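The **Grarnley Valley Railway** is a narrow-gauge heritage railway that runs between the town of Grarnley and the lakeside village of Raltero. The line is 39 kilometers long and has six stations. It carries tourist trains from late spring until the end of October and is closed to passengers in winter, apart from a short run of holiday trains between Grarnley and Psarras.

## Route

Trains leave Grarnley from a bay platform on the north side of the main-line station. The first section follows the river through farmland and crosses it twice on steel girder bridges. Past Psarras, the midpoint station and the only one with a passing loop, the line begins to climb. The steepest part is the Brelladix incline, where the track rises 200 meters through a series of tight curves and two short tunnels. Brelladix station, at the top, is the highest point on the railway. From there the line drops through pine forest to the terminus at Raltero, a short walk from the ferry dock.

The usual journey takes two hours and ten minutes in the uphill direction and slightly less coming back. Trains stop at Brelladix for 15 minutes so the crew can check the brakes before the descent.

## History

The railway was built to carry timber and slate from the upper valley. Passenger cars were added to the freight trains within a few years of opening, mostly for workers and their families. Slate traffic declined after the road over the pass was paved, and the last freight train ran soon after the Raltero sawmill closed.

The track above Psarras was left in place but not maintained. A local group leased the lower section and ran weekend trips with a single diesel railcar. The upper section reopened in stages, first to Brelladix and later to Raltero, after repairs to both tunnels and the replacement of a washed-out culvert.

## Rolling stock

Regular trains are pulled by two diesel locomotives bought secondhand from an industrial line. One steam locomotive, No. 4, is used on selected dates in July and August. It is not used above Psarras during dry spells, when the fire risk in the forest is high.

The passenger fleet consists of closed wooden cars with 36 seats each and two open-sided cars used in good weather. One closed car has a wheelchair lift and space for bicycles.

## Operations and tickets

Two round trips run daily in the main season, at 9:30 a.m. and 2:00 p.m. from Grarnley. A third is added in August.

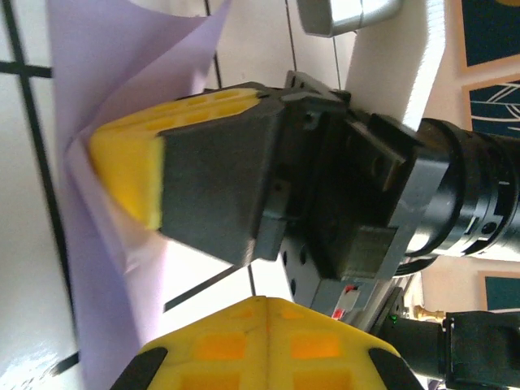 Tickets are sold at Grarnley and Psarras stations and on board at the other stops, where only cash is accepted. Groups of more than 12 must book ahead. A combined ticket covers the train to Raltero and the ferry across the lake, with the return by bus.

The railway carries over 100 passengers on a typical summer departure. Its operations manager, Sofia Vasilakis, has proposed a second passing loop at Brelladix, which would allow a more frequent timetable on the upper section. Work on the loop has not started.

## See also

- Psarras station
- Brelladix incline
- Raltero ferry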